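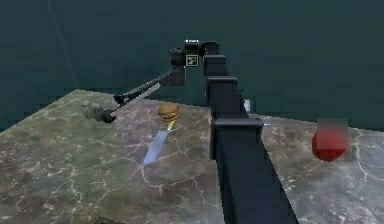 Vedness Home Composting Pilot
Progress report to the Kiani Fund, period ending April

Prepared by Chia-jung Peng

You asked for a plain account of where the money has gone and whether the pilot is doing what the proposal said it would. The short answer is that the bins are out, the weighing has started, and I don't yet believe the numbers we are getting.

Households

We signed up 134 households in Vedness against the target in the grant agreement, and every one of them has a kitchen caddy and a yard bin. Delivery ran three weeks over. Imetti, our bin supplier, sent the first batch with lids for a different model and took its time swapping them. We paid nothing extra for that, but we lost most of the mild weather we had planned on.

Of those households, 33 have not sent in a single weigh-in card. The proposal treated silence as a reminder problem. I doubt it. We have sent two reminders and the number barely moved after the second. My guess is that some of these bins are being used by people who won't fill in cards, and some are sitting behind the garage. We can't tell which from a desk, so I would like to spend part of the printing budget on door visits.

Weights

The cards we do have add up to 1778 pounds of kitchen scraps kept out of the trash. It looks good on a slide. Please don't put it on one yet. The weights are self-reported, mostly from bathroom scales, and a good many cards carry suspiciously round entries. A few list the same weight every week. Some people are clearly weighing the caddy along with what's in it, although the instruction card says not to, in type I now think was too small.

I also can't say how much of this material would have gone in the trash otherwise. Several people wrote on the sign-up form that they already had a heap in the yard. The proposal counted them as new composters. I would take them out of the total, even though the total gets worse.

Workshops

Both workshops were held, in Vedness and in Flevow. The feedback forms were glowing, as feedback forms handed to the person collecting them tend to be. The questions people asked were more useful — mostly rats, smell, and what to do with citrus. The handout covered none of the three and is being rewritten.

Budget

Spending is under plan on printing and over on van hire, the second being a result of the lid swap. I am not asking for more money. I am asking to move the unspent printing money to door visits and to a set of hanging scales we can lend out.

Next period

Lend scales to a small group and compare their weights with the cards. Visit the silent households. Hold off on the Flevow expansion until both are done. I know the Fund was keen to announce Flevow this summer, but I can't see a case for it on the present figures.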